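Questions fréquentes - Les marches longues de Kurholm

Vous êtes de plus en plus nombreux à nous écrire avant de vous inscrire, et ça nous fait un plaisir fou ! Voici les réponses aux questions qui reviennent le plus. La page a été mise à jour le 10 mars 2024.

Faut-il être sportif pour venir ?

Pas du tout. Si vous marchez déjà une heure le dimanche sans y penser, vous avez ce qu'il faut pour commencer par la boucle de Mollance, 11 kilomètres presque sans dénivelé. On avance à l'allure de la conversation, et les conversations sont bonnes !

Quelle est la différence entre Mollance et Rimeneck ?

Mollance se fait en une matinée, sur des allées et des chemins faciles. Rimeneck, c'est notre grande traversée : 45 kilomètres sur deux jours, avec une nuit au gîte et la montée du second matin dont tout le monde parle encore au goûter. Le point culminant est à 205 mètres, alors n'ayez pas peur du mot « montée » (mais gardez un peu de jambes quand même).

Quelles chaussures prendre ?

Celles que vous portez déjà ! Une paire souple, faite à votre pied, vaut mieux que de grosses chaussures montantes achetées la veille. Pour Rimeneck, prévoyez une semelle crantée et une deuxième paire de chaussettes en laine fine. J'ai marché des années en coton et je ne reviendrais en arrière pour rien au monde.

Est-ce que vous marchez quand il pleut ?

Oui, et avec joie. Seuls le vent fort et l'orage nous font annuler, et dans ce cas vous recevez un message la veille au soir. Une veste légère, une housse pour le sac, un change complet dans un sachet bien fermé et vous voilà paré.

Que manger en route ?

Des choses simples, et souvent. Pain, fromage, fruits secs, un œuf dur, du thé dans une bouteille isotherme. Sreekumar Mathew, qui ouvre la marche à Rimeneck, apporte des galettes de pois chiches au cumin - goûtez-les, vraiment. La recette est affichée au gîte.

Les chemins sont-ils praticables avec une poussette ?
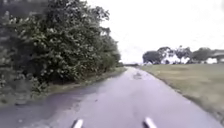
Pour une poussette à grandes roues, la boucle de Mollance convient très bien, à condition d'éviter le raccourci par le bois, où les racines sont nombreuses. Rimeneck est à réserver aux porte-bébés et aux parents déjà habitués à marcher chargés.

Puis-je amener mon chien ?

Bien sûr, tenu en laisse près des troupeaux. Notre mascotte Lobo, vieux berger très digne, accueille tous les nouveaux venus à quatre pattes. Au gîte, en revanche, les chiens dorment dans la remise, sur de la paille propre.

Comment s'inscrire ?

Par le formulaire du site, en indiquant votre parcours et un numéro à joindre en cas de besoin. Mollance est gratuit. Pour Rimeneck, la nuit et la soupe du soir se règlent sur place, en espèces. La prochaine traversée a lieu en mai, et les inscriptions sont ouvertes !

Et si je dois m'arrêter avant la fin ?

Dites-le à la personne qui ferme la marche. À Rimeneck, une voiture peut vous reprendre au gîte ou au pont, et votre sac voyage avec vous.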